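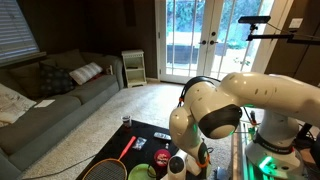

Fig. 1. Household objects on a low black coffee table, carpeted living room.

Home | Projects | Reports | Archive

What We Keep Within Reach: Clutter in Fluvelcombe Homes
25th June, by a second-year student, Home and Society course

I started this project in February, thinking (rather hopefully!) that a survey of living room tables would be quick work. I visited 16 homes in Fluvelcombe and wrote down 440 objects, and I was given a great deal of tea along the way. Of those, 62 had no regular place anywhere else in the house, mostly keys, pens and letters waiting for an answer. Older residents near Skavia Road were the most patient with me and told lovely long stories about their coasters. Next term I would like to compare tables with kitchen counters, if the Denderetti reading room will lend me its household diaries again.

Contact | Copyright Fluvelcombe College | Back to top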